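Refill points and bottle use at Nallia campus

Student project report, Environment and Society module

Summary

We looked at whether the water refill points put in at Nallia last August changed what students drink from. We used an online questionnaire, meter readings from the refill points and short talks with staff in the two cafés. We had 404 usable replies. Most people who own a reusable bottle already had one before the refill points went in, and the main change seems to be how often they carry it. Sales of bottled water in the Tiêu café went down over the same months, but the café also moved its fridge, so we can't put that down to the refill points alone.

1. Background

Before August there were two drinking taps on campus, both in the sports hall. The estates office then fitted eight refill points, one on each floor of the library and the rest in the teaching blocks. Our tutor suggested we check whether they were being used and by whom.

Earlier student work on this was thin. A report from the year before us, the Eroseo survey, asked first years about rubbish in general and had one question on drinks. It found that people threw away plastic bottles mostly because they bought them on the way to class and had nowhere to keep them. We borrowed the wording of that question so the answers could be compared.

We also needed to settle what counts as a reusable bottle. Some people refill a thin plastic one for weeks. We decided to count only bottles sold to be used again, in metal, glass or hard plastic, and to ask about thin plastic ones separately. 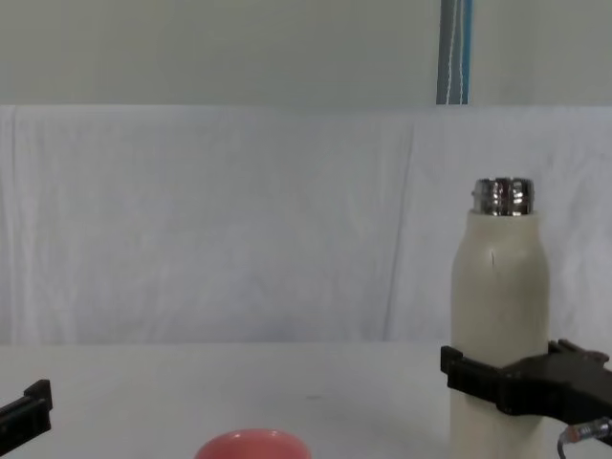

2. Method

The questionnaire had nine questions and was open for two weeks. It went out on the course mailing lists and on posters next to the refill points. The posters were a mistake in one way, as they reached people who were already standing there with a bottle. We marked those replies with a different link so they could be taken out, and the tables in this report leave them out.

Xuân Âu read the meters at the same time each morning. Two of the meters in the Trekum building had been fitted the wrong way round and showed nothing for the first few days. Estates fixed them, but those days are missing from our totals.

Khải Cao talked to café staff. These talks were not recorded, and we wrote notes straight afterwards. 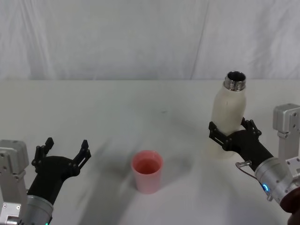 We left out replies from people who said they were on campus less than one day a week. We also dropped any form where the same answer had been ticked all the way down. What was left was the 404 replies given in the summary.

3. Results

3.1 Who carries a bottle

More than half of those who replied carry a reusable bottle on most days. Second and third years do so more than first years. The most common reason for not carrying one was weight, followed by leaks. Several people wrote that they had ruined a laptop or a library book — the library confirmed that water damage is its most common charge after late returns.

3.2 What kind

Insulated metal bottles were the most common type. People liked that drinks stay cold, and disliked that most of them don't fit the side pocket of a rucksack. Wide necks were preferred for cleaning and narrow ones for drinking on the move. Lost caps came up more than we expected. A bottle without its cap tends to stay at home on a shelf, and spare caps are hard to buy on their own.
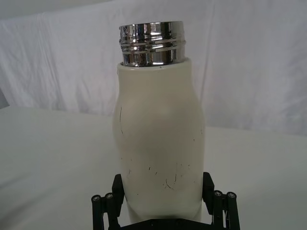

Figure 3. Insulated bottle with the cap off, showing the screw thread on the neck.

3.3 Meter readings

The refill points gave out 3000 litres over the period we measured. The ground floor of the library was the busiest. The least used was at the back of Trekum, next to a locked door, and most people who have classes there told us they didn't know about it.

3.4 Cleaning

We added a question on cleaning after the pilot. Many people rinse their bottle and do nothing more. Those with a bottle brush washed theirs more often, although we can't say which came first.

4. What we would change

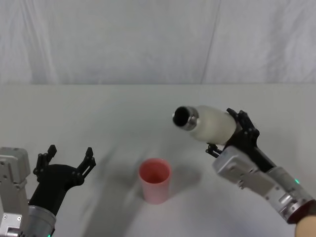 Section by Khải Cao

The question on cost was badly worded. We asked what people spend on drinks in a week and didn't say whether coffee counted, so the answers can't be used. I would split it in two next time.

I would also ask about hot drinks. Café staff at Tiêu told me that students often ask for tea in their own bottle, and the staff aren't sure whether they are allowed to do it. There is no written rule. The other café says yes if the neck is wide enough for the hot water tap.

The refill point behind Trekum should have a sign at the main stairs. Estates have our note on this and have asked for a drawing of where it would go.

Report handed in February 1, 2024. The questionnaire and meter readings are in the appendix.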